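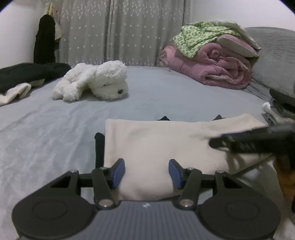
Durgate Statements Collection: README

Version 2
Maintained by the Bevan Archive of Public Statements, Trenitcombe
Contact: Mererid Pritchard, Collections Editor

Summary

The Durgate Statements Collection contains 750 public statements made by elected officials and government offices about the refusal or withdrawal of entry permission for visiting legislators. Each statement is stored as plain text with a short record giving the speaker's office, the date of issue, the country of the speaker and the type of source. The collection is intended for students of diplomacy, journalists and researchers in political language.

Contents

statements/ One text file per statement, in UTF-8.
records.csv One row per statement. Fields are listed in the next section.
cases.csv One row per case. A case is a single decision to refuse, withdraw or restrict a visit. There are 232 cases in this version.
notes/ Editorial notes on disputed dates and on translations.
CHANGES Differences between versions.

Fields in records.csv

statement_id: a permanent identifier. Identifiers of withdrawn statements are not used again.
case_id: links the statement to a row in cases.csv.
office: the office held by the speaker on the day of issue. Later offices are not recorded.
country: the country the speaker represented.
issued: year, month and day. If only the month is known, the day is left blank.
source_type: press release, floor speech, interview, letter or social media post.
language: the language of the original.
translated: yes or no. Both versions are kept where the answer is yes.
position: supports, opposes, mixed or none stated.

Selection

A statement was included if it was issued in public by a person holding national office, or by a ministry, embassy or parliamentary body, and if it referred directly to an identifiable case. Unsigned briefings and remarks attributed to unnamed officials were excluded. Party statements were admitted only when the party leader held a seat in the national legislature at the time.

Coding of positions

Two editors read every statement and assigned a position independently. They were instructed to code the decision under discussion and to disregard any opinion expressed about the visitor. A legislator who criticized a colleague's views but objected to the ban is therefore coded as "opposes." Disagreements were settled by the Collections Editor. In 17 statements no settlement was reached, and these carry the value "mixed" with an explanation in the notes folder.

Known limitations

English-language sources are heavily represented. Small legislatures that do not publish full transcripts are underrepresented, and their absence should not be read as silence on a case. Social media posts deleted before collection began are missing unless an official copy was available. Dates of interviews are dates of broadcast or publication, which may differ from the day on which the words were spoken.

Reversals present a particular difficulty. Several governments announced that a visit would be permitted and later refused it. Such sequences are treated as one case, and the statements are distinguished by the issued field alone. Users who count cases by their first announced outcome will obtain different totals from those who count by the last.

Text preparation

Files were cleaned with the Mikik text tool, which removes page headers, repeated contact details and line breaks within paragraphs. Spelling and punctuation follow the source. Editorial insertions appear in square brackets.

Use and citation

The records and notes may be reused with credit to the Bevan Archive of Public Statements. Rights in individual statements remain with their issuers. Please cite the collection by name and version number, and give the statement_id when quoting.

Corrections

Corrections should be sent in writing to the Collections Editor with the statement_id and a copy of the source. Those received by 15 March 2020 have been entered in this version. The next review is planned for January.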